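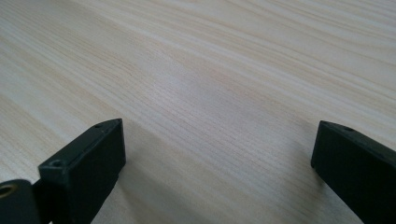 3 min read

About Grodari

Grodari is a shared workshop in Berkdale for people who like building robots and other things that move by themselves (or nearly by themselves, on a good evening). We have a long pale wooden table, a wall of labelled drawers, a side room for the noisy tools and a kettle that works harder than any motor in the building. Most of our members have ordinary jobs and come along after tea. Some had never picked up a soldering iron before they joined, and a few still hand it to somebody else when the wires get very small.

We love this stuff. If you have ever taken a printer apart to see how the paper gets through, you will feel at home.

How it started

Jianhua Tan built the first Grodari machine in a box room at home, a little cart that was meant to carry a mug from the desk to the door. It took a whole winter and it got as far as the rug. By then three neighbours were coming round to help, the box room was full, and the cart had a second deck, a new set of wheels and its own shelf in the airing cupboard. The four of them took on a single bay of the old Liao building in December, mostly to get the sawdust off the landing, and put a notice in the window asking if anyone else fancied joining in.

People did! We now have 85 members and both floors. The cart lives by the front door, and new members are allowed to change one thing on it. At the moment it has a bicycle bell, a tail and a much better battery.

What we're building now

The big shared build this year is called Cusitz, and it's all about hands. Everybody who makes a robot arm gets to the end of the arm sooner or later and has to decide what goes there, and we found we were all solving the same problem on our own in separate corners. So we pooled it. Cusitz is a gripper you hold yourself, with two black fingers that close towards each other and a camera looking out over them, so you can work out how a grasp ought to go with your own arm doing the moving. The fingers are squared off at the tips, with small round holes along the top, and there's a brass-coloured ring down at the joint on the left-hand side.

We went back and forth on that joint for ages. The first go had a plain hole with a bolt through it, and after a fortnight of opening and closing, the finger wagged about like a loose tooth. Adding a bushing sorted most of it. The rest was down to us drilling slightly off centre, and the cure for that was slowing down and buying a sharper bit.

The shape of the fingers is the bit people argue about most happily. Long fingers reach into a box nicely but flex when you pinch hard. Short ones are strong and can't see past themselves. A curved pair was lovely with apples and hopeless with playing cards. There are 12 pairs in the drawer marked FINGERS and you are welcome to add a thirteenth.

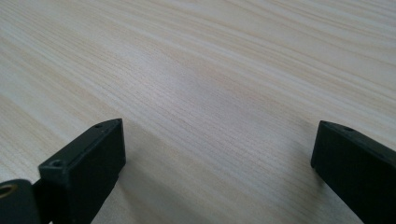 Most of the testing goes on at the long table. We start with the fingers wide open and nothing between them, check that both tips come down level, and then close them very slowly while somebody listens for clicks. After that it's whatever is to hand: clothes pegs, corks, a sponge, the lid of the biscuit tin. Socks are surprisingly hard. Eggs are for the last hour of the evening and there is a tray for them — please use the tray.

Everything we learn goes into the Cusitz notebook, which is an actual paper notebook on a string. Drawings, screw lengths, things that snapped, the name of the shop that still sells the right springs. If you want to build one at home you can copy out as much of it as you like, and plenty of people have. One came back to us in a carrier bag last spring with a completely different hinge that was better than ours, so we pinched it for the next version and put the maker's initials on the drawing.

Other things on the go

Cusitz gets the big table but it's far from the only thing happening. There's a curtain opener that goes by the daylight, a plant waterer that is now on its third pump, a drawing machine that does very good hedgehogs, and a group trying to get a model railway to run its own timetable. The younger members have a line-following race on the upstairs floor. The tape is down for good now and we've all learned to step over it.

Coming along

We open on Tuesday and Thursday evenings, with a beginners' table on both. You don't need a project, or any kit, or to know what a servo is. Turn up, have a wander, ask whoever looks least busy what they are making and you will probably be holding one end of it within five minutes.

Membership is £15 a month and covers the tools, the drawers and the tea. Your first 3 visits are free. Under-sixteens are very welcome with a grown-up, who can join in or sit and read. Closed shoes please, and long hair tied back in the side room.

The door is on the yard side of the Liao building, past the bike rack. The bell is on the cart, so knock.

Page last updated 10/9/18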